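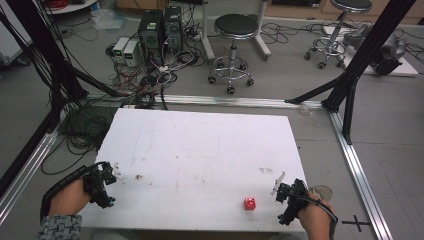

Jotley is an independent supplier of learning materials to primary schools, nurseries and home educators. The company was established in January by the merger of two family firms, Brevo and Paquette, and continues to trade from the Paquette premises. Our range covers early number work, shape and measure, and includes small cubes in red and other plain colours, as well as white boards for table use. Every item is listed in the Sasto catalogue, which is issued to schools free of charge.

We hold 2,000 product lines in stock and supply 722 schools. Orders received before noon are sent out the same day, and goods may be returned unused within 30 days of delivery. Schools with an account are invoiced at the end of each month.

Jotley employs 55 members of staff across its warehouse, sales office and design department. Enquiries about accounts, bulk orders and replacement parts should be made in writing to the sales office.

Page last reviewed: 2024-04-08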